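In Defense of the Purple Cloth

I have opinions about wiping down a bathroom sink, and my friends are tired of them, so now you get them. My main one is this: you need a single microfiber cloth in a loud color, and you need to keep it in the bathroom and nowhere else. Mine is purple. I bought it years ago in a pack of 4 and the other ones have all wandered off to the garage, where they will never be clean again.

My cousin Karla Varela swears by paper towels and a blue spray she gets by the gallon (the smell!), and we've had this argument at every family dinner since November.

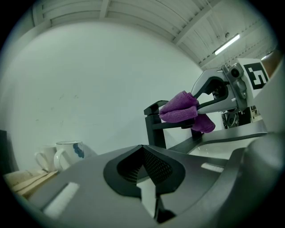

Paper towels shred, though. They leave little white crumbs all along a black countertop, and then you're wiping up after your wiping. A cloth you can fold over and over, and every fold gives you a fresh side. I do the faucet first with a clean fold, then the counter, then the basin, and then the cloth goes straight in the wash. Karla does the basin first and works outward, and I can't watch.

My other opinion is that mugs are fine in a bathroom. Two white mugs next to a sink look good! They hold toothbrushes, they go in the dishwasher, and you don't need a matching set with a special tray. I'd much sooner clean around a pair of mugs than one of those cup-and-dish sets with a rim that collects gunk.

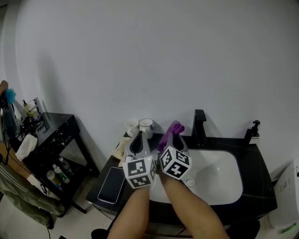

Do you need a special cleaner for a matte black faucet?
Plain water and a soft cloth will do for everyday spots, with a drop of mild dish soap if there's toothpaste on it. Skip anything gritty.

I learned the gritty part the hard way in my old apartment, with a scrubbing powder that left the handle looking like a chalkboard. My landlord, Kamran Rostami, was very nice about it and also kept 91 dollars of my deposit. 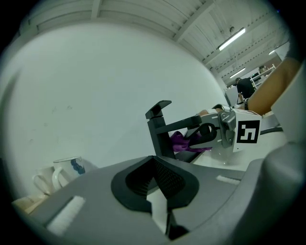
So now I go gently, and I go often. A quick wipe around the base of the faucet takes me less time than brushing my teeth, and that's the spot where the crusty ring starts if you let it. Karla says I'm obsessed. She also asked me where I got the cloth, and I told her she can have one of the garage ones.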